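Lererville Community Radio: Spring Report on the Live Sports Grant

By Zinash Assefa
January

7 shares | 7 comments

The grant from the Calvo fund was meant to do two things for our high school basketball broadcasts. It was supposed to get more people listening, and it was supposed to get new announcers trained so that the same pair of voices doesn't carry every game. We have spent most of the money now, and I can report real movement on the second goal. On the first I would ask you to read the numbers with some care.

The headline figure is 700 listeners for the Brotby game. I have seen it repeated in our own newsletter as if it were an audience. It is the number of times somebody's phone or computer connected to the stream that night. If your signal drops in the parking lot and comes back, you are counted twice. When we asked the stream company for connections that lasted past the first quarter, the answer was 142. That is still better than last season, when we didn't ask, but I don't think it supports the word "surge" and I have taken the word out of this report.

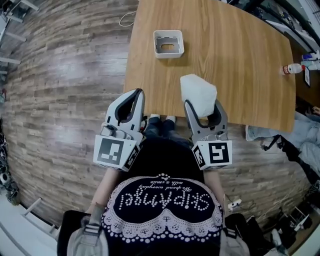

Wondimu Adugna read the draft and thinks I am being too hard on it. In his view 142 people staying with a girls' game on a school night is a good crowd for a town this size, and he says the parents he meets at the gym care a lot more about hearing the names said right than about how we count. He also wanted it on the record that the away games sound better than they did before the new headsets.

I agree with him on the headsets. The crowd noise no longer swallows the play-by-play, and the Ustport game could be followed from start to finish, which was not true the last time we went there. I am less sure we needed the more expensive model. The vendor's case for it rested on features we haven't used.

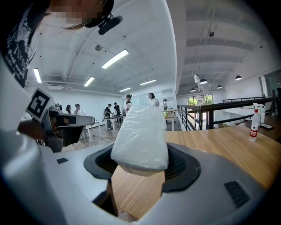

Training is where the grant has done the most. Seven new announcers finished the course and all of them have been on the air, though two have only read scores at halftime. The section on what you can and can't say near an open microphone ran long, and I would keep it long. We now tell everyone to treat the microphone as live from the moment they sit down until the headset is back in its case. One trainee was caught complaining about a referee during a station break. It was mild, and the athletic director accepted our apology, but the delay unit we bought with grant money was switched off at the time. It had been off for most of the month. Turning it on is now a line on the pregame sheet, and the producer has to initial it.

What has not happened is the sponsor money. The proposal said local businesses would cover the phone line and travel by the end of the season. So far we have one signed sponsor and several friendly conversations. I would not put the conversations in a budget, and I have left them out of the attached one. If nothing else is signed before the playoffs, we will drop the two longest road trips and carry those games only if the home school shares its feed.

We plan to spend the rest of the grant on a second training course and one spare mixer. I am not asking for an extension yet. I would like to see the longer-listening figure for the Saturday doubleheader first.

Recent items
Brotby game moved to the afternoon
Pregame sheet, revised
Announcer course: how to sign up
Ustport road game recap
Minutes of the sports desk meeting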